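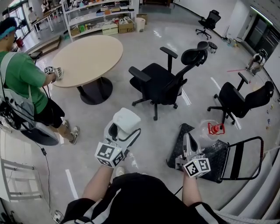 Oltbridge Gets Its Old Brick Chimneys Back in Working Order

If you have walked down Warkari Street lately, you have probably noticed the scaffolding. It has been creeping along the terrace since April, two houses at a time, and it is finally coming down. The brick chimneys that give the north side of Oltbridge its skyline have been repointed, relined and capped, and the first households should be able to light a fire again this fall.

This is great news for anyone who loves the old mill houses, and even better news for the people living in them. Thirteen chimneys were on the repair list. Most had not been used in years, and a few had been stuffed with newspaper and boarded over to keep out the draft. One had a young birch growing out of the crown, tall enough to be seen from the bus stop!

The work is being done by Dininley Masonry, a small local outfit run by Ulises Sotelo. He grew up a few blocks away and has been looking up at those stacks since he was a kid.

"You can tell whoever built them took their time," Sotelo said. "There's corbeling near the top that you'd never pay for today. I wanted to put it back exactly how it was, and for the most part we've been able to."

That took some patience. The original bricks are a little longer and flatter than the ones sold now, so new ones would have stood out right away. The crew went through a pile of salvage from the old Borkowska dye works, which was torn down last year, and picked out 800 bricks that were sound enough to use. They were cleaned by hand, sorted by color and carried up to the roofs in buckets. From the sidewalk you would have a hard time picking out the replacements, and that's with your glasses on.

The mortar mattered just as much. At some point in the past, several of the stacks were patched with hard cement, which looked fine for a while and then did a lot of damage. Old, soft brick needs to let moisture out through the joints. When the joints are sealed up tight, the water goes into the brick face, freezes in winter and pops the surface off. Sotelo's crew raked all of that out and went back to a lime mortar, mixed on site with a coarse sand that comes close to the old color. It cures slowly and has to be kept damp under burlap, so for a good part of the early summer the roofs looked like they were wearing ponchos.

Inside, the story is a bit different from house to house. Five of the flues were in such poor shape that they needed full stainless steel liners. Others only needed a thorough sweeping and a new damper. Every chimney has a new concrete crown with a proper overhang, plus a cap with mesh on the sides to keep out rain, squirrels and the swifts' less welcome neighbors. The swifts themselves got special treatment. Two stacks with nesting birds were left alone until the young had flown, and those are the last ones still wrapped in scaffolding.

Flashing was the other big job. Anyone who has ever had a brown stain spread across a bedroom ceiling will know why. The metal around the base of most of the chimneys had lifted or cracked, and on one house it had been replaced with roofing tar, layer after layer of it. All of it has been stripped and redone with stepped flashing let into the mortar joints. Residents say they noticed the difference in the first heavy rain – no buckets in the attic!

Paying for all this was a puzzle for a long time. The homeowners finally decided to go in together, which meant one scaffold moving down the row and one delivery of sand and lime. The town chipped in through its older-homes repair fund, and the street closed to parking during the day without too much grumbling. It's the kind of arrangement that could work well on other blocks, and people on the next street over have already been asking how it was set up.

Before any fires are lit, each flue will get a camera inspection and a smoke test. Owners will receive a written report with photos of the liner, the smoke chamber and the crown, which is a handy thing to have when the insurance renewal comes around. Sotelo is also asking everyone to burn only dry, split hardwood and to start with small fires for the first week or so, to let any leftover moisture work its way out of the new masonry.

"Don't go throwing a yule log on there the first night," he said. "Give it time. Little fires, door open, enjoy it."

Neighbors who are not part of the project can still get something out of it. Dininley Masonry will have a table set up at the corner of Warkari Street once the last scaffold is gone, with samples of the lime mortar, a cutaway section of liner and a few of the bricks too cracked to reuse. Bring a photo of your own chimney if you have one, taken from as far back as you can get, and the crew will be happy to take a look and tell you what they see.

The birch tree, by the way, survived the move. It is in a pot on a back porch at the east end of the row and has put out new leaves.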